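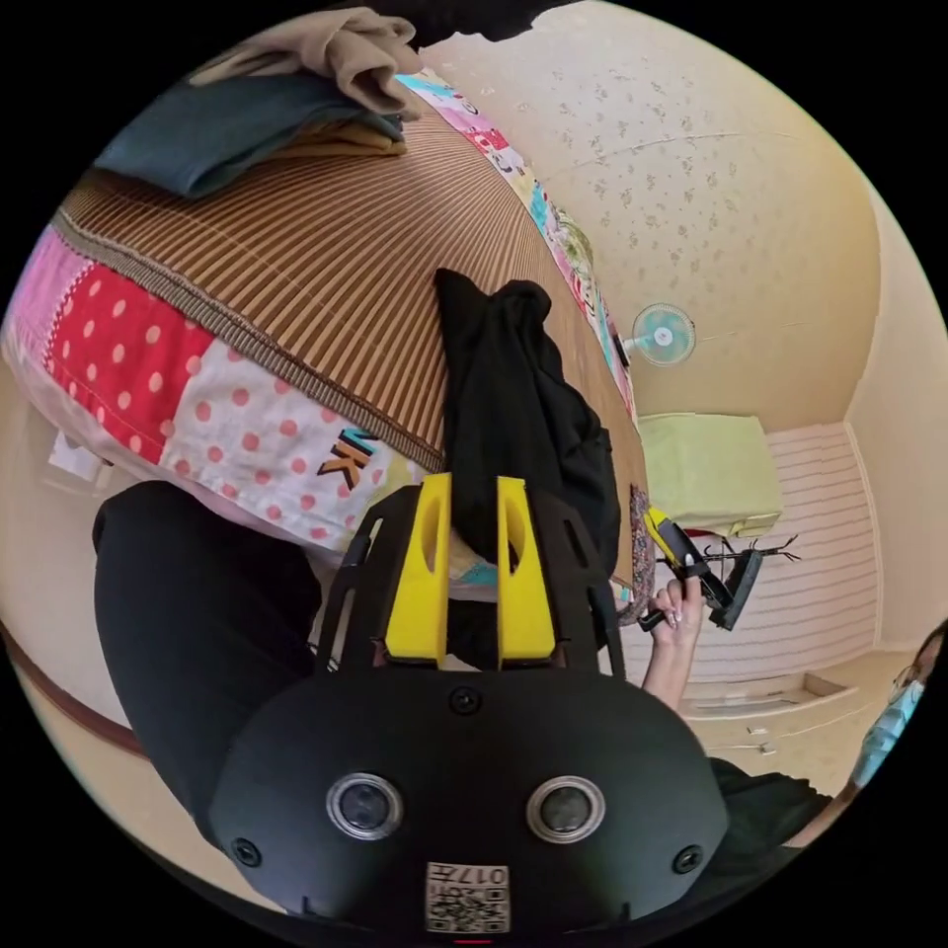 A black garment against the side of a bed covered with a brown striped bamboo mat.

Chapter 9
Drafting and Revising the Long Novel

9.1 Scope of the chapter

A first draft records what happens. Later drafts settle who tells it, in what order, and at what length. This chapter deals with the work between the first complete draft and the copy sent to a publisher. Line editing and proofreading are left to Chapter 17.

The term "draft" is used in a narrow sense throughout. A draft is a full pass through the manuscript, from the opening page to the last, in which the writer is free to change any part. Corrections made to a single scene are called repairs and are not numbered.

9.2 The working text

Most of the extracts are taken from Alilbridge, a family novel set in a river town. The earliest surviving draft runs to 700 pages and the printed book to 337. Two narrators were removed between these versions, and the flood, which first stood at the end, was moved to the second part. Shorter extracts come from Sallusora and Jemari, both told by one narrator in the past tense.

Page references are to the Llorente paperback editions. Extracts from drafts keep the original spelling and punctuation. Words struck out by the writer are given in square brackets.

9.3 Reading a draft before changing it

The draft should be read once without a pen. On the second reading, make a scene list with one line for each scene, giving the place, the narrator and the change in what the reader knows. Scenes for which the last column stays blank are marked for review in Section 9.4.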